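Flulmont Leisure Vehicles invites applications for the post of Interior Fitter at its Jesbridge works, where the Miyazaki range of motorhomes and touring caravans is built. Two posts are available, both permanent.

The successful applicants will install cupboards, seating and galley units in new vehicles, and will report to the Production Manager, Kavinda Weerakoon. Some work at the Plirville service depot will be required - travel between the two sites is paid. 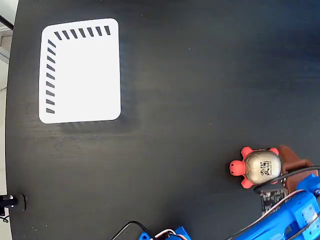 Applicants should have at least four years' experience in joinery, boat fitting or coachbuilding, and must hold a full driving licence. Experience of gas or electrical work is welcome but not essential. Training on the Miyazaki range is given during the first month.

The working day begins at 7.30 am. Staff may hire a company motorhome for private use at £235 per week, or £198 outside the summer season.

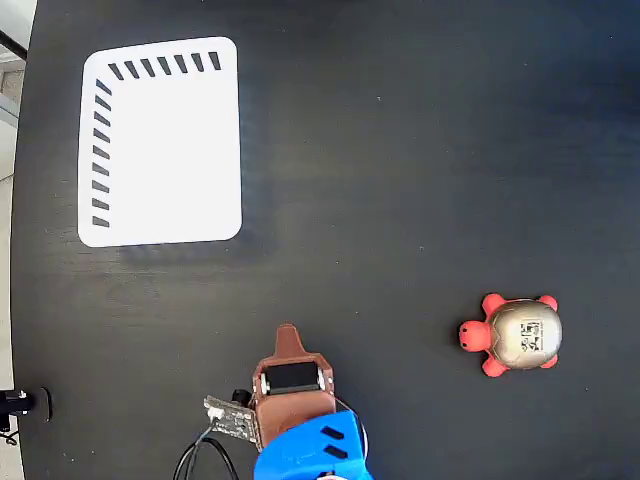 ## How to apply

Please send a letter and a current CV to the Personnel Office, Flulmont Leisure Vehicles, Jesbridge, quoting reference 198/4. Interviews will be held in March - candidates will be asked to complete a short practical test on the same visit.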